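Edesetti Drawer Cell: data card and workplace notes

Revision 3. Maintained by Raluca Onu and Shota Hosoda. Last edited 26th March.

Summary

The Edesetti drawer cell is a bench task in which an arm with a four-finger-and-thumb hand opens and closes a small drawer. The recordings support the automation of parts retrieval at the Hiebert repair shop, where bench technicians fetch small parts from drawer cabinets during each job. The release contains 550 episodes, logs from the shop trial, and the staff interviews collected by Golnar Salehi.

Contents

episodes/ one folder per episode, with video, joint positions and a result label
trial/ event logs from the Hiebert shop
interviews/ transcripts, names removed
splits/ train and test lists
tools/ loader and label checker

Of the 550 episodes, 176 are labeled "close," 159 are labeled "open," and the rest are labeled "partial." A partial episode starts or ends with the drawer between its two stops. Do not merge partial with open. The two labels were merged in revision 2 and the resulting policy left drawers sticking out into the technicians' reach.

Task setup

The cabinet stands on a textured mat on a white table. It has a single drawer with a bar handle. Episodes start from a saved arm pose, which is stored in the episode header along with the operator code. The hand may use the handle or the upper edge of the drawer front. Both count as valid contact, and the contact field records which was used.

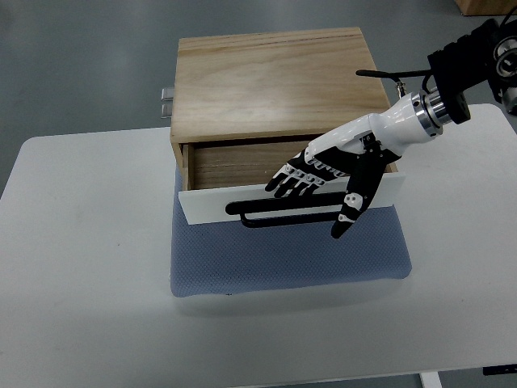
Figure 1. Hand at the drawer front, drawer partially open.

Contact on the upper edge is harder to label than contact on the handle. The fingers hide part of the edge from the head view, and labelers disagreed on the first contact step. Where two labelers differed, Kirsten Fehr made the final call and the field "reviewed" is set to 1. Users who need exact contact timing should filter on that field.

Use at the shop

Before the trial, technicians kept their own drawers and fetched their own parts. During the trial, the cell handled retrieval for one row of benches. A technician entered a part code, the arm opened the matching drawer, and the technician took the part by hand. The arm then closed the drawer on a button press. Automatic closing was tested and dropped after technicians objected to the arm moving while they were still reaching.

Changes reported by staff:

Part codes must be entered before work starts. Several technicians said they used to decide on a part only after opening the unit.
Drawer layout is now shared. Personal layouts were removed, and experienced staff lost time until they learned the new one.
Restocking moved to a separate role, held by Maribeth Bautista during the trial. The role includes clearing jams and resetting the arm.
Less walking between benches. Opinions on this were mixed. Some staff had used the walk to ask each other about repairs.

No positions were cut during the trial. The card makes no claim about staffing after it. Sites that plan to use the data for a similar cell should settle who handles resets, and at what pay grade, before installation. At Hiebert this was settled late, and the transcripts show it.

Loading

Run the loader from the top folder:

python tools/load.py --split train

The loader reads the Wendeo log format by default. Older logs from the Bovine controller need the flag --legacy. Timestamps in legacy logs are in local time.

Known issues

Joint positions for the thumb drift in long episodes. Recalibrate against the header pose.
The mat can shift under the cabinet. Cabinet position is measured at episode start only.
Interview transcripts cover day staff. Night staff were not interviewed.
Force readings are missing from legacy logs.

Out of scope

The data does not cover locked drawers, stacked cabinets, or taking parts out of a drawer. It should not be used to rate the speed of individual workers. Operator codes are included for calibration and must not be matched to names.

Planned changes

Revision 4 is planned for June and will add night staff interviews. Send label corrections to Shota Hosoda and questions about the transcripts to Golnar Salehi. Include the episode folder name in any report.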